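**From:** Eulalia Tapia
**To:** Bolbridge Home Printing & Pattern list
**Date:** Fri 19 July
**Subject:** Re: [pattern] Repeat size for table mats, and the fern file

Uriel, thanks for writing this up. I've kept the parts I'm answering and cut the rest.

> On the list last week Uriel Godoy wrote:
>
> I have been asked for a run of printed mats with an all-over plant pattern, nothing too bright. My first try used a small repeat and it looks like wallpaper in a dentist's office. Is there a rule for how big the repeat should be against the finished piece? I also don't know if I should draw the leaves as lines or as filled shapes. The printer I spoke to in Plikidbridge wants flat artwork and says he can't promise the grays.
>
> Second question, and maybe this one is for Bautista: does anyone still have the fern drawings from the old swap? I had a copy, but it was on the laptop that died.

On the repeat, I don't know of a rule. I go by eye. What I do is print the tile on office paper, tape up enough copies to cover the size of the finished piece, and leave it on the kitchen table overnight. If the first thing I see in the morning is a row of something, the repeat is too small or the flowers are lined up. Usually it's the flowers. Leaves can sit almost anywhere and the eye lets them go, but a round spot of warm color gets noticed every time it comes back.

A half-drop will help you more than a bigger tile. Move every other column down by half the height of the repeat and the rows break up. Alistair Drummond posted a good set of notes on this a while ago, and they should still be in the archive under "half-drop without tears." His method for the edges is the one I use: draw the middle first, cut the tile in four, swap the corners, then fill the cross that's left in the center. Don't let any stem end exactly on the cut. It will show.

Lines or filled shapes: I'd mix them. Ferns do well as filled shapes because the outline of the frond is the interesting part. Thin sprigs do better as lines. If everything is filled, the pattern gets heavy, and if everything is line it disappears once you step back. Keep the lines thicker than you think you need. I lost a whole set of stems on my first mats and had to pay for a second run.

About the grays, your printer is being fair with you. A gray mixed from all the inks can drift green or pink from one batch to the next. Lean it toward blue on purpose. A slate blue that drifts a little still looks like slate blue, while a neutral gray that drifts looks like a mistake. Ask for a strip with both on it before you commit. The place I use in Zorville charges 50 for a proof and takes it off the bill if you order. They will hold a price up to 2,000 pieces, which is far more than any of us need, but it tells you they are set up for short and long runs both.

Keep the background off-white too. Bright white makes the gaps between the leaves stand out as shapes of their own.

For general effect, have a look at a mat with ferns in gray and slate blue, leafy sprigs, and small peach-orange flowers:

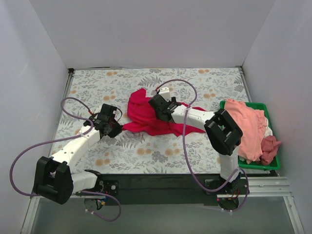

*Fern and sprig pattern on an off-white ground.*

The colors are close to what I'd try for your job. Two cool ones for the leaves and one warm one kept small. If your customer thinks the orange is too much, make the flowers smaller before you make them paler - a washed-out peach just looks like a stain on a table.

On the fern drawings, I have some of the old swap but not all of it. Lucian Ursu drew the long fronds and I think those are complete. The short curled ones were Bautista Benítez's and I only have two of those, both scanned crooked. Bautista, if you are reading, could you send the originals to Uriel directly? The list strips attachments over a certain size and I can never remember what the size is.

Uriel, I can mail you a disc or put the files up somewhere for you, whichever is easier. Please check with Lucian before you sell anything made from his. The swap was for personal use and he has always said yes to me, but he likes to be asked.

Eulalia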